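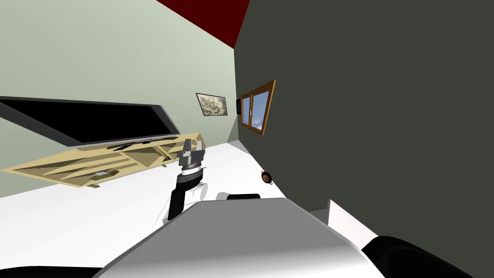 Flat-screen television above a light wood stand with open shelves.

Product Review: Wolteck Matter Manager for Small Law Offices
Reviewed by Aurelio Aranda, Practice Resources Section

The Practice Resources Section reviews office products at the request of members. Wolteck Matter Manager was the product most often requested in the last survey, chiefly by lawyers in solo practice and in offices of two to five attorneys. The section obtained a standard license on the same terms offered to any purchaser. Wolteck was given an opportunity to correct factual errors in a draft of this review and submitted one correction, concerning the export format, which has been adopted.

Scope of the review

The program was installed in September at the Kavenstead office of a general practice firm that handles wills, probate, residential closings and a modest amount of civil litigation. The office employs three attorneys and two paralegals. During the review period the staff opened 76 new matters in the program and transferred 206 closed matters from the firm's earlier system, a combination of spreadsheets and a paper index. Criminal defense and immigration work were not tested. Members who practice in those areas should not assume that the findings below apply to them.

Setting up

Installation on each workstation was routine. The administrator creates user accounts, assigns each user a role, and enters the firm's billing rates. There are four standard roles, and a fifth may be defined by the firm. The manual is clear on all of this and is written in ordinary English.

Transfer of the closed matters took considerably longer. The import tool requires that client name, matter name, opening date and closing date appear in separate columns, and it rejects an entire file if a single row is incomplete. The error message gives the row number but does not say which column is at fault. The paralegals divided the old index into batches of 50 rows, and the work went more smoothly from that point. Any office with a long history of handwritten or inconsistent records should set aside several days.

Conflict checking

A conflict search may be run from any screen. It covers clients, opposing parties, witnesses, related businesses and, if the user so chooses, the text of notes. Results are displayed in order of similarity, and the reviewer may mark each one as cleared, declined or referred to a supervising attorney. The mark is saved with the date and the user's name. The record may be printed and placed in the file.

The search handled misspelled surnames well. It was less dependable with accented and non-English letters. A search for the business name Ağca returned the correct record when typed exactly, but a search using an ordinary "g" returned nothing at all. Wolteck has acknowledged the problem and has stated that it will be addressed, without giving a date. Until then, the section recommends that firms enter a plain-letter version of every such name in the alternate name field. A missed conflict is a serious matter, and this defect weighed heavily in the final rating.

Calendar and deadlines

Deadlines may be entered singly or generated from a set of rules. The rules supplied with the program cover common civil filing periods, and the firm may edit them. When a hearing date is moved, the program lists every dependent deadline and asks the user to confirm each change. Some users found this tedious. The section regards it as prudent.

The program does not include local holiday closings for every county. These must be added by hand at the start of each year. Reminders are sent by e-mail at intervals chosen by the user and continue until the item is marked complete.

Time entry and billing

Time may be recorded with a running timer or entered afterward. The timer stops when a second timer is started, a feature that prevents double recording but which surprised one attorney who had intended to return to the first task. Invoices are legible and may be set in the firm's own letterhead. Flat fees, hourly fees and mixed arrangements are all supported. Contingent fees can be recorded only as a manual adjustment, and the resulting invoice requires careful reading before it is sent.

Client trust funds are held in a separate ledger. The program will not permit a disbursement that exceeds the balance held for a particular client, even where the account as a whole contains sufficient money. The three-way reconciliation report was compared with reconciliations prepared by hand, and the figures agreed in each month tested. Attorneys remain personally responsible for trust accounting, whatever product is used.

Documents

Documents are stored by matter. The program accepts the usual file types and retains earlier versions until an administrator removes them. Each matter may hold up to 3000 documents under the standard license — ample for estate and closing work, but possibly a constraint in litigation with heavy discovery. The templates supplied are of uneven quality. The engagement letter is serviceable. The form of will should not be used.

Support

The Kavenstead office contacted support on nine occasions. Telephone calls were answered promptly during business hours, and the representatives were courteous. Written requests received slower attention, and one was closed without a reply. There is no weekend support. An office in Clelport that has used an earlier release of the product reported a similar experience.

Leaving the program

Members frequently neglect to ask how their records may be recovered if they change products. Wolteck provides a full export of contacts, calendar entries, time entries and ledgers in a plain comma-separated format, and of documents in folders named by matter. The section performed a complete export and was able to open every file. Notes attached to calendar entries were exported separately and had to be matched again by number.

Rating and recommendation

The section rates Wolteck Matter Manager four out of five for trust accounting and calendar functions, three out of five for conflict checking, and three out of five overall. It is suitable for small general practice and estate offices whose records are already in fair order. Litigation firms should request a trial license and test the document limit against an existing case.

Members who wish to comment on this review may write to the section by 15th December. Comments should state the size of the office, the areas of practice and the release of the program in use.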